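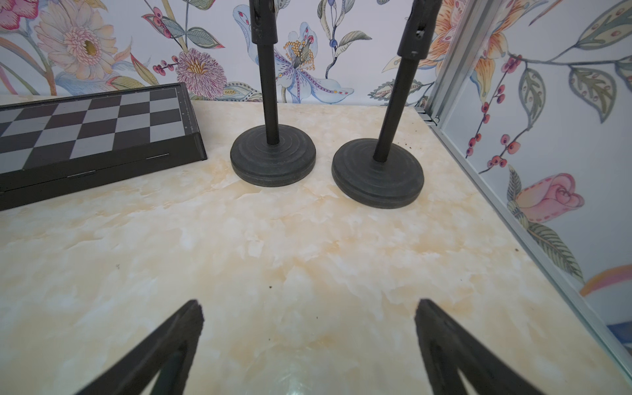
搬到 Dalthorpe 以后,本地台的观众来信节目到底还在不在?

发帖:半杯乌龙
2023年9月22日

先说一下背景,我搬来这边快两年了,公寓里有一台房东留下的旧电视,平时吃晚饭的时候就开着当背景音。去年我特别喜欢看 Irnesdale 地方台的一个小节目,叫《来信照念》,就是主持人坐在那儿念观众写来的信,有夸的有骂的,骂天气预报员语速太快的,骂片尾字幕被广告挤成一小条的,还有一位老先生连着写了好几封,就为了抗议他们把老电影从晚上挪到了下午。我跟我妈视频的时候还翻译给她听过,她笑得不行。

结果今年夏天我回国待了一个多月,回来以后怎么也找不到了。原来的时段变成了二手房改造节目(我对瓷砖真的没有那么大兴趣啊)。我把频道从头翻到尾,电视上的节目指南只显示往后几天的,搜节目名也搜不出来。

想问问大家:

一是这个节目是停了,还是换时段了?
二是如果我想给电视台写信提意见,现在还收不收?往哪儿写?我上次在他们网站填了一个表格,提交之后跳出来一个空白页,也不知道收到没有。
三是以前的节目有没有地方能补看?最好是免费的,我没有订任何套餐。

另外我的外语写信水平一般,就是能买菜能吵架但写不了漂亮文章那种,不知道这样的信他们会不会直接扔掉。谢谢各位!

Roel Declercq

我中文是跟太太学的,写得不好请多包涵,不过这个问题我可以回答,因为我看这个节目很多年,也给他们写过信,念出来过两封。

节目没有停。六月的时候地方台改版,《来信照念》从每周播改成了隔周播,时间也推到了晚间新闻后面,而且不在主频道了,在他们的二台。你的旧电视如果很久没有重新搜台,二台可能根本不在列表里。我家的电视搜完以后它排在515,你那边的号码可能不一样,要看你用的是天线还是有线。做法是进设置菜单,找频道,选自动搜索,等几分钟。搜之前把你常看的频道号抄下来,搜完顺序有时候会乱,我太太为这个生了我一晚上的气。

还有一点,节目指南里它现在不用原来的名字,归在“观众时间”这个大栏目下面,所以你按老名字搜是搜不到的。隔周播的那一周,同一时段放的是地方历史短片,看到那个不要以为又取消了,下周再看。

写信的事:网站那个表格我也试过,也是空白页。我后来打电话去问,接电话的人说空白页不代表没收到,但她也说不清到底收到没有。所以我还是寄纸信。地址在每期节目的结尾会打出来,停得很短,我是用手机拍下来的。信封上写节目名,里面写清楚你说的是哪个节目、大概哪一天播的,再留一个联系方式。想匿名也可以,注明“请勿念出姓名”,他们会只念你住的城镇。

长度很重要!我第一封信写了满满三页,讲他们的配乐为什么太响,没有下文。后来我只写了半页,讲同一件事,就念了。主持人还在结尾补了一句,说音响那边的同事已经听到了,然后配乐照样很响,到今天也是。

外语不好完全不用担心。有些信语法错得很厉害,主持人照着意思念得很客气,从来没有拿写信的人开玩笑。你在帖子里写的那句“对瓷砖没有那么大兴趣”,我觉得就可以直接寄过去。

补看的话,他们的点播网页上有,免费,要注册一个账号。每期只留三十天左右,你夏天错过的那些多半已经下架了。更早的我听说 Ustow 的图书馆有存档,可以坐在馆里看,不能借走,我自己没有去过,你最好先打电话问。

路过的梨

现在谁还看电视啊,直接去他们的社交账号底下留言不就行了,回得还快。我上次骂他们直播卡,底下一堆人点赞,虽然也没人回我。

Willems街口的阿敏

楼上那个留言的办法我试过,作用不大,管账号的和做节目的是两拨人,留言他们不会转过去的。想让节目念出来还是得按 Roel 说的寄信。

我补充几个小地方。

搜台那个,如果楼主用的是室内小天线,把它挪到窗边再搜。我第一次放在电视柜后面,二台死活不出来,挪到窗台上就有了,排在309,跟 Roel 家的不一样。画面偶尔会碎一下,能忍。房东要是留了那种老机顶盒,记得要在机顶盒的菜单里搜,拿电视自己的遥控器搜半天是没用的,别问我怎么知道的。

点播网页注册的时候会让你填邮编,填本地的就行。手机上看容易自动退出登录,电脑上好一点。字幕要在播放以后点右下角才有,对咱们这种听力时灵时不灵的很有用,我就是靠着字幕学会了好几种委婉骂人的说法。

还有楼主说的那位抗议老电影的老先生,他还在写!上个月刚念过一封,这回是嫌下午的电影中间插了两次新闻快讯,把凶手是谁那一段给盖过去了。我一边吃面一边听,差点呛着。老电影目前还是下午放,他那边暂时没有进展。

楼主要是真写了信,回来说一声是哪一期,我去看。

半杯乌龙

太感谢了!刚才按阿敏说的用机顶盒搜了一遍,二台出来了,现在正在放地方历史短片,讲一座磨坊的,那看来就是下周。信我今晚先打个草稿,就写瓷砖。图书馆存档的事我过几天打电话问问,问到了再来更新。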